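Clometti

A collection of notes and pictures on crumpled clothes. README, last touched 14/09/2026.

What this is

Clometti is 662 pictures of garments in the state most garments spend their lives in, somewhere between worn and put away. There are shirts, aprons, thin jackets, a few pillowcases that got in under a loose reading of the word "garment," and one scarf that nobody would vouch for. Folded clothes are well covered elsewhere. Ours are a mess, and we tried to write down what kind of mess.

Bok-nam Moon did the sorting and most of the arguing. Iveta Šimko wrote the labels and won most of the arguments.

What's in each record

garment: our best guess. "Unclear" is allowed and gets used a lot.
color: everyday words only. We dropped "coral" after a long afternoon.
fabric: woven, knit or unclear. Fiber content is left out, as we can't tell cotton from its imitators by looking and neither can you.
state: flat, folded, rumpled or heap. A heap has given up on having edges. Rumpled still has some.
peak: yes if any part of the cloth stands up off the table.
notes: free text. Iveta's are useful. Bok-nam's are mostly about hems.

Folders

ayala: light cloth, light tables
dorach: knits, towels, anything heavy enough to sulk
turnuvden: things we couldn't place, including the scarf

Labeling rules

Label what shows. If the collar is buried, there is no collar. A sleeve needs a visible opening before it can be called a sleeve, which has cost us a great many probable sleeves. Tags are labeled "tag or scrap" unless you can read them.

Known problems

Orange is overrepresented. So are tan tabletops.
Over 20 records have the state marked as both rumpled and heap. Both labelers stand by their answer.
There are 4 duplicates in dorach. We know which ones and keep forgetting to remove them.
Buttons were only labeled from version 9 on, so earlier records look suspiciously buttonless.

Using it

Fine for teaching, sorting experiments and feeling better about your own laundry chair. Please don't report results on turnuvden by itself. Corrections go to Iveta, with the record name in the subject line. Opinions on hems go to Bok-nam.

Sample record

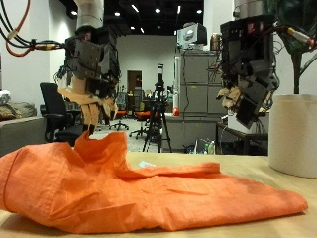
Folder: ayala. Garment: unclear. Color: orange. Fabric: woven, thin. State: rumpled. Peak: yes. Notes: curved stitched hem at left; tag or scrap behind the folded band.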